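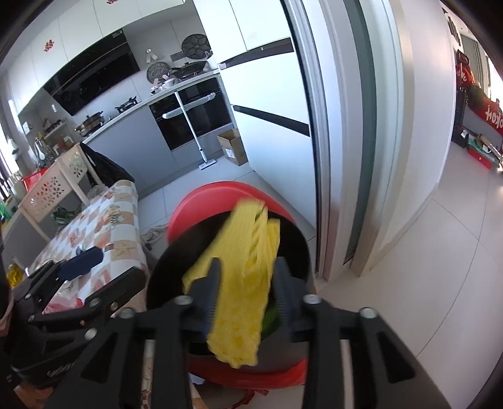

My aunt left me the house in Closdale and her half of an argument. The other half belonged to the man next door, who'd lent her a ladder in February and wanted it back, and I'd been there all of 2 hours when he knocked to tell me so.

I said I hadn't seen a ladder. He said it was up to 150 years old, which I didn't believe for a second (it's a ladder!), and that it had come over on the boat from Skandlow with his great-grandfather. Then he stood there looking past me at the kitchen, so I asked him in, and of course that was that – he stayed till it got dark. 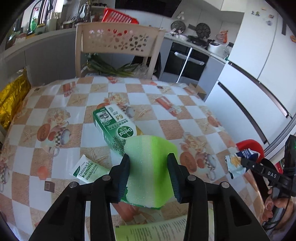
The kitchen table, sponge and hand cream included.

He knew everything about her. He knew she'd once won 200 pounds on a horse called Alillow and told the whole street she'd lost. He knew she sang in the bath, and which songs, because the walls are thin as anything.

"She was going to paint the landing," he said. "That's what she wanted it for."
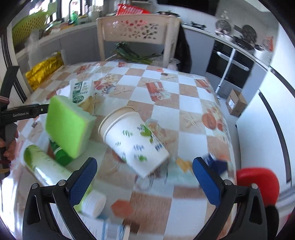 So we went up to look, him puffing behind me, and there it was, flat along the skirting board under a dust sheet. One wall was done, a lovely soft blue. The tin had a good bit left in it.

"I suppose you'll want to take it home," I said.

He gave the ladder a nudge with his slipper. "Not till you've finished," he said, and went down to put the kettle on.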